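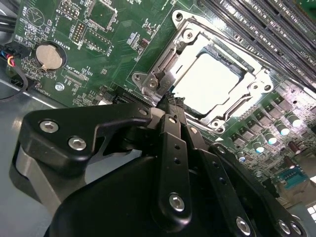 Re: [shopfloor-automation] Can they do the boring jobs yet?

Print this message | E-mail this message to a friend
Last updated: December

Hello all,

A list member at Arkwood wrote:

> We hear every year that the robots are ready for small jobs. I run a
> repair shop with up to 20 machines on the shelves at any time, and I
> still open every one of them by hand. At home it is the same, I still
> fold my own shirts. Can anybody on this list tell me a chore, in the
> house or in the shop, that a machine does today without a person
> standing next to it? I do not mean welding cars. I mean the small
> things.

My answer is "almost", and I will try to be fair about it. I work at Kerstead, where we take apart and refit old desktop computers and servers. We have been trying a robot arm with a two-finger gripper on this work, with software from Nanico.

The work itself looks easy from the outside. You push a lever at the processor socket, you lift the metal frame, you take the part out, you put another one in. A new person in our shop learns it before lunch. But the lever wants to be pushed down a little and also sideways before it comes free, and a person feels this in the finger. The arm must find it out from the cameras and from the force at the wrist. The cover in the socket is shiny, and a strong lamp makes the top of it almost white for the camera. We changed the lamps two times because of this. 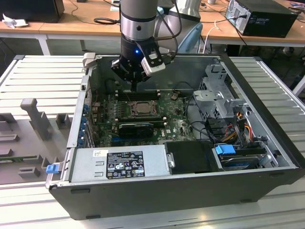 The arm over an open desktop tower, with the side panel removed.

Then there are the cables. In a desktop tower the power cables lie where the last person left them. A human pushes them away with the back of the hand and does not even remember doing it. For the arm it is a separate task, and so far it is the one that goes wrong most often.

Our numbers, for those who like numbers: we logged 898 attempts at opening a socket lever. In the last 300 of them the arm needed help much less than in the beginning, but a person was always in the room. So by your rule, without a person standing next to it, I can not say yes. The person can sit down now and do some other work, and for me this is already something.

About speed I have to be honest too. A trained colleague is still faster at every step. The arm is patient, and it can do the same lever again after five in the afternoon, when my own eyes are tired.

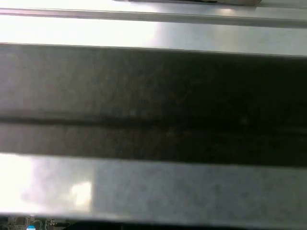

For the home I am less hopeful. In the shop we can fix the computer in one position and decide which models we accept. In a kitchen you can not decide such things. We once asked Swanepoel for a price on a machine for folding work clothes, and the answer was that we must first sort the clothes and lay them flat. After this, most of the folding is finished already – I could do the rest with one hand.

My advice to Arkwood is to start with 2 models of computer that you see very often, and to give the arm only one step of the job. Leave the screws and the cables to people for now. If you try it, please write to the list which gripper fingers you use. We have ridged pads on ours, and I would like to compare with somebody who uses smooth ones.

Best regards from Kerstead

Print this message | E-mail this message to a friend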